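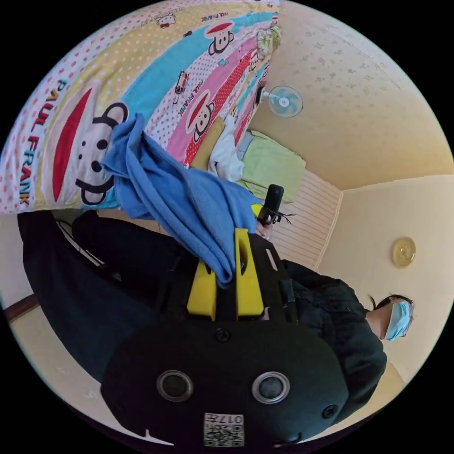

Chapter 2
Finding Things Again: Search and the Index

What you will meet in this chapter
Why looking through everything is slow
What an index is, and how a program builds one
Breaking text into words, and the trouble with hyphens
Ranking, or who gets to go first
Keeping an index up to date

Before you start: you should have read Chapter 1 and be happy with the ideas of a file, a record and a field. You will need the Clumlow collection on your machine for the exercises, and a copy of Trestik, the small search program we use all through this book. If you haven't set them up yet, the appendix will take you through it, and you can perfectly well read this opening section first with your feet up.

2.1 The slow way

Most of us have, at some time or other, wanted to find a letter or a recipe or a set of instructions that we knew very well we had saved, and have ended up opening one document after another until it turned up. It's a perfectly respectable method. It needs no preparation at all, it can't miss anything so long as you are paying attention, and if you only have a handful of documents it is probably the best way there is. Computer people call it a linear scan, and you will see that name in the exercises, but all it means is starting at the beginning and going on until you get to the end.

The Clumlow collection is made up of 191 short documents: parish notices, minutes of meetings, a few rather good recipes for chutney, bus timetables and a long quarrel about drains. It was put together for this course and kept small on purpose, so that you can check the computer's work by hand whenever you don't quite believe it (and I hope there will be times when you don't). If you ask Trestik to scan the whole lot for the word "culvert", it will open each document, read it from top to bottom, make a note if the word is there, and move on to the next. You will hardly have taken your finger off the key before the answer comes back, and you may well wonder what the rest of the chapter is for.

Well, suppose the collection were much bigger, say the records of a whole county, and suppose that 1,000 people wanted to search it at the same moment, each for a different word. Every one of those searches would mean reading the entire collection again from the first line to the last. The computer remembers nothing useful from one search to the next. Somebody who asked for "culvert" a second ago has done no favours at all to the person who is now asking for "gutter", although both searches went over precisely the same ground. That is the waste we want to get rid of.

2.2 The quick way

The cure is a very old one and it is sitting at the back of this book. Turn to the last few pages and you'll find a list of words in alphabetical order, each followed by the pages where it can be found. Somebody had to read the whole book with some care to make that list, and a tedious job it was, but it only had to be done once, and every reader since has had the good of it.

A search index works in just the same way. The program reads all the documents ahead of time, before anyone has asked for anything, and makes a long list of every word it comes across. Next to each word it writes the numbers of the documents that contain it. The list of numbers beside a word is called its postings list, and a single entry in it is a posting. When you type "culvert" into the search box, the program goes straight to that word, picks up its postings list, and hands you the documents. It never opens the bus timetables at all. 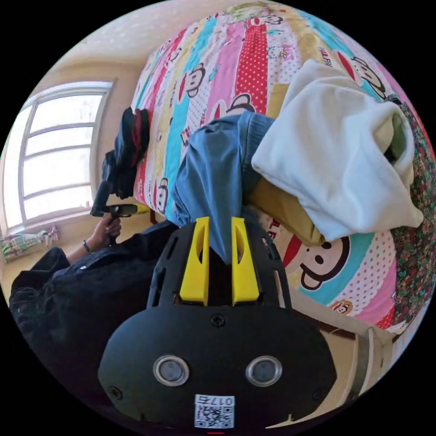

One reader of an earlier draft wrote to say that this sounded like cheating, and that if you counted the time spent building the index, surely the slow way would win for anybody who only wanted to search once. I was rather pleased with that letter, as it is quite right. If you have a pile of documents you are going to search a single time and then throw away, building an index is a waste of an afternoon. An index is a bargain you make with the future - you pay a good deal now so that you can pay very little later, again and again. Whether the bargain is a good one depends on how often you mean to search and how often the documents change, and we'll come back to both of those before the chapter is out.

Searching for two words at once is where the index begins to look rather clever. Say you want documents that mention both "drain" and "Sornton". The program fetches the postings list for each word and looks for numbers that are on both lists. If the lists are kept in order, it can do this by running a finger down each of them side by side, moving whichever finger is behind, in the way you might compare two guest lists to see who has been invited to both parties. Do try this with pencil and paper before you look at the program in section 2.6. It takes a minute or so, and I have found that students who have done it once by hand hardly ever get muddled later on.

2.3 What is a word, anyway?

I have been talking as if a document were obviously made of words, and as if we all knew where one stopped and the next began. To a person reading English this is nearly always true. To a program it's a matter of rules, and somebody has to choose the rules, and every choice will disappoint somebody.

The simplest rule is to say that a word is whatever lies between two spaces. Try that on the Clumlow collection and you'll find that your index holds "drain" and "drain," and "drain." and "(drain)" as if they were quite separate things, so that a search for the first will miss all the others. Very well, let us throw away the punctuation. Now "well-kept" has become "wellkept", which nobody will ever type. Let us turn hyphens into spaces, then - and "e-mail" has fallen into two pieces, one of them a lonely letter e that turns up in all sorts of places where it isn't wanted.

Capital letters are another small worry. Most search programs turn everything into small letters before it goes into the index, and do the same with whatever you type, so that the two are sure to match. It works nicely nearly all the time. You do lose the difference between the month of March and a march through the town, and between a Bath and a bath, and you must decide whether you mind. 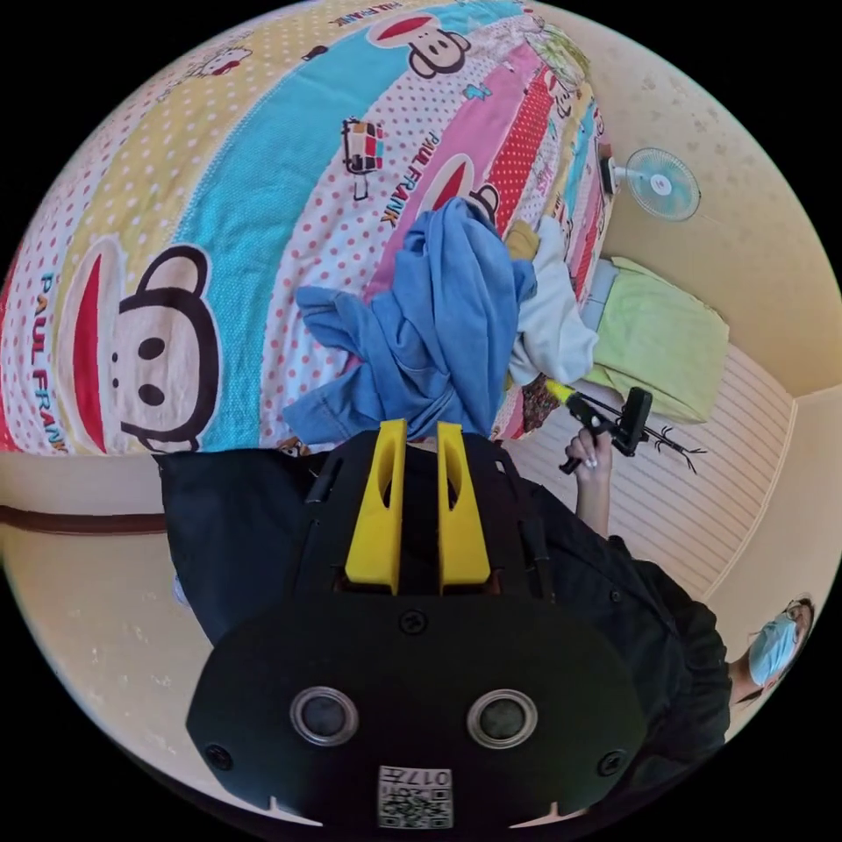
Figure 2.1 Patterned bedspread with a blue garment.

The step of cutting text into pieces ready for the index is called tokenising, and the pieces are called tokens. I'm a little sorry about the name, which makes it sound grander than it is, but you will meet it everywhere and it is handy to have something to say other than "word" when the thing in question is a telephone number or a postcode. The golden rule, and please put a pencil mark beside this one, is that the documents and the search must be tokenised in exactly the same way. A great many faults that look mysterious come down to somebody changing the rules for one and forgetting the other.

2.4 Putting the best ones first

If a search gives you three documents, the order hardly matters. If it gives you almost 300, it matters very much, and a list in no sensible order may be little better than no list at all. Choosing the order is called ranking.

You could put first the documents in which your word comes up most often. It's a fair beginning. The trouble is that long documents have more of everything, so the quarrel about drains (which really does go on for pages) would float to the top for nearly any word you cared to name. We can put that right by taking the length of the document into account. There is a second trouble too, and it comes from very common words. If you search for "the culvert", the word "the" is in practically every document and tells us nothing, whereas "culvert" is rare and tells us a great deal. So we give a rare word more weight than a common one.

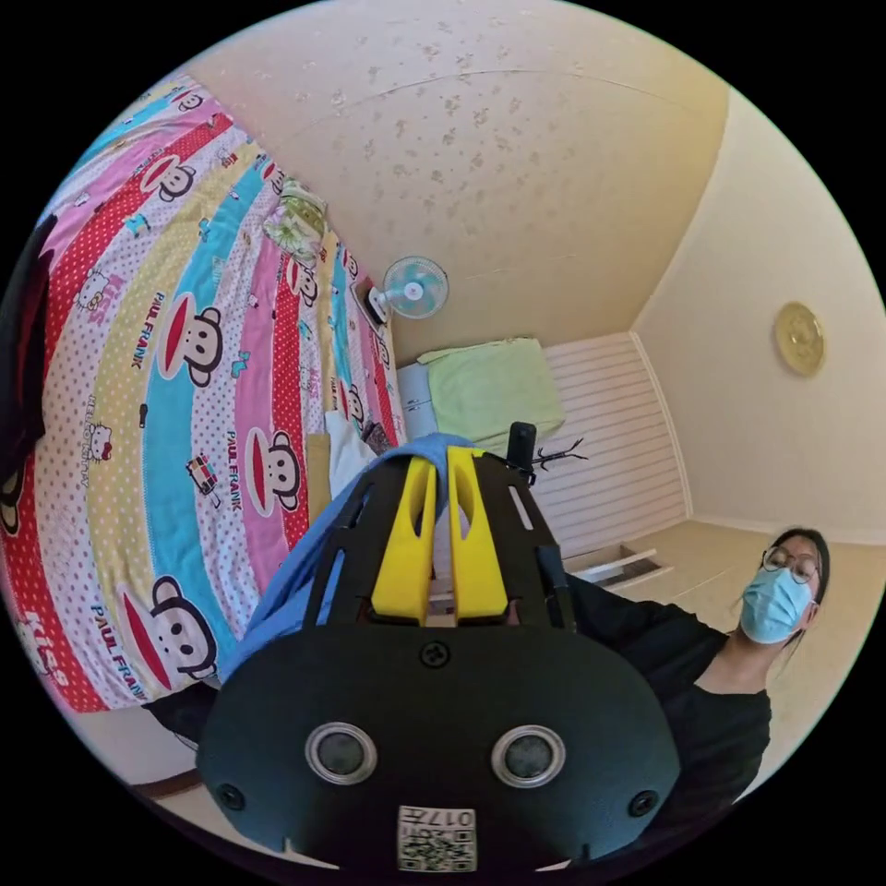 Put those ideas together and you have a score for each document, worked out afresh for each search, and the program simply sorts by the score. In section 2.7 we shall do the sums for a very small set of documents, and after that we'll let Trestik do them for us. You may find you disagree with its order now and then. Write down the cases where you do, with a line on what you would have put first, as we'll be using your notes in the project at the end of the chapter.

2.5 When the documents change

Documents have a habit of being added to, corrected and thrown away, and each time that happens the index becomes a little bit wrong. A new notice that hasn't been indexed can't be found, however hard you search. A deleted one may go on turning up in the results like a shop that is still on the map years after it closed.

You could rebuild the whole index from scratch every time anything changed, and for Clumlow that would be no hardship. For anything larger the usual way is to keep a second, smaller index for the newcomers, to search both of them together, and to fold the small one into the large one when things are quiet, at three in the morning perhaps. Deleted documents go on a list of their own, and the program checks that list before it shows you anything.

The case study for this chapter is Katayama, a parts catalogue in which prices change all day long while the descriptions hardly change at all. Read it through once now, even if parts of it don't make sense yet, and keep in mind the question of which fields really need to be in the index and which could be looked up afterwards.

Warm-up exercises

Make an index by hand for the four short notices printed in the appendix. Use small letters throughout and ignore all punctuation.

Using your index, find the notices that contain both "hall" and "evening". Then find those that contain "hall" without "evening", and write down in your own words how you did it.

Think of a word with a hyphen or an apostrophe that would be spoilt by each of the rules in section 2.3. Swap your list with somebody else's and see whether you can find a rule that rescues all of theirs.

Open Trestik, load the Clumlow collection and search for "water" by scanning and then by index. Check that both give you the same documents. If they don't, look at how each of them treats capital letters before you go on to section 2.6.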